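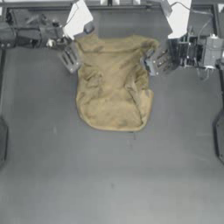
The clothing repair room in Vemitz will open for a second season in April, the Kun Street community house announced on January 29, 2022. Last year residents brought in 2950 pieces of clothing, and 74 of them are still waiting on the shelves for their owners. Most of the work is simple: a seam, a button, a hem. Before anything is sewn, each piece is laid out on a flat gray surface and smoothed by hand, so that the mender can see its real shape. An olive-khaki garment with a rounded lower hem and a diagonal fold down the right half, for example, must first be opened and made flat — otherwise a small hole can stay hidden inside the fold.

"People think we begin with the needle, but we begin with the wrinkles," said Kristóf Vincze, who leads the room. He asks visitors to bring their clothes washed and to write their name on a paper tag. Coats and leather are not accepted this year.

The room will have 14 places at the tables, and the local fabric shop Flaser has promised 100 spools of thread. Repairs are free, but a small donation for needles is welcome. Owners of the 74 waiting pieces can collect them until the end of April. After this date they will be given to the Cirklow secondhand store.

Comments

marta_k: Is it possible to bring curtains too? Mine have a long tear near the bottom.

Old Tailor: Good to read they flatten first. I did the same for my whole working life.

dvemitz: I think my blue shirt is one of the 74. I will come for it, sorry!

Contact the newsroom | © Vemitz Local News | Back to top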